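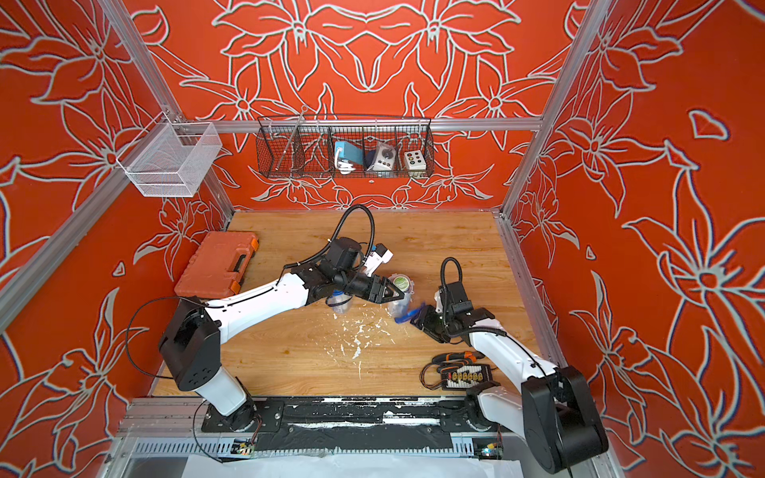 Figure 8.1 A clear plastic container with a blue lid and a clear plastic cup with a green-and-white lid.

Chapter 8
Closures: Lids, Caps and Seals

In the chapters before this one we have looked at the body of the package: its material, its wall and its shape. A body alone is seldom a package. Something must close it, and in many cases the same something must open it again, ten or twenty times, in the hands of a person who is thinking of other matters. The closure is usually a small part of the cost of a package and a large part of the complaints.

Students often come to this subject with the idea that a lid is a simple article. I had the same idea when I began work at Frerichs, where my first task was to answer letters from customers. In one year we received 251 letters on one food container, and 140 of them were concerned with the lid. Some people could not open it. Some opened it too easily, in a bag, on the way to work. Only a few wrote about the container itself. My superior at that time, Gisela Baumgart, kept these letters in order of the finger which had been hurt, and I still think this was a sensible way to sort them.

8.1 What a closure has to do

A closure has to keep the contents in. This sounds plain, but the contents may be a powder, a thin liquid, a thick sauce or a gas, and each of these finds a different way out. A powder will pass through a gap that holds back honey. A thin liquid creeps along the thread of a screw cap if the package lies on its side for a long time. A gas can go through the wall of the lid itself, even where the fit is perfect, and for this reason we must speak of the material of the lid as well as of its form.

It also has to keep other things out. Water vapour is the most common of these. A dry biscuit takes up water from the air and becomes soft, and the customer says that it is old, although it may have been baked the same week. Oxygen does its harm more slowly, mostly to fats and to the colour of the food.

Then there is the hand. The force that a person needs to open a package is called the opening force, or for screw caps the opening torque. Older people and small children have less strength in the fingers than the designer, who is normally neither. In some cases we want the package to be difficult for one group and easy for another, and we shall return to this question in section 8.6, on medicines and cleaning products.

8.2 The main families

Closures are divided in this book by the way they hold on to the body.

Snap-on lids hold by a small ridge, the bead, which passes over the rim and rests below it. The lid must bend for a moment in order to pass. If the plastic is too stiff it cracks at this point, and if it is too soft it does not hold. Most lids for kitchen boxes belong to this family.

Screw caps hold by a thread. They need a body that is strong enough at the neck, and they need a liner or a sealing edge at the top, as the thread by itself does not seal. Beginners forget this very often.

Press-in closures, such as corks and the metal lids of paint tins, hold by friction against the inside of the opening. They are the oldest family that is still in wide use.

Heat-sealed films are joined to the rim with heat and pressure and are normally removed once only. They are frequently combined with a snap-on lid, so that the film does the sealing in the shop and the lid does the work at home.

8.3 A short example: the lid from Zudthorpe

The dairy works at Zudthorpe sold a soft cheese in a round tub with a snap-on lid. In October the shops began to report that lids were standing open on the shelf. The lids came from the same mould as before, and the tubs also. Kanini Koech, who was responsible for quality, measured both parts and found them within the drawing.

The answer was found in the store room. The tubs had been kept in a heated hall, while the lids had been moved to a cold building next to the loading yard. The lids had become a little smaller and much stiffer, and they were going to the filling line straight from the cold. The bead did not pass completely over the rim — on one side it only rested on top. When the lids were left in the hall for over 2 days before use, the trouble stopped.

Two lessons can be taken from this. Every dimension on a drawing belongs to a temperature, and the drawing should say which. And a lid and a body which are each correct can still make a poor pair, so they should be tested together, under the conditions in which they will meet.

Before you read further

Take three closed packages from your own kitchen, each from a different family in section 8.2. Open and close each of them with the hand you do not normally write with. Note where your thumb goes first, and whether you hear or feel anything when the lid is fully closed. Keep your notes, as they will be needed for the exercise on opening force at the end of section 8.4.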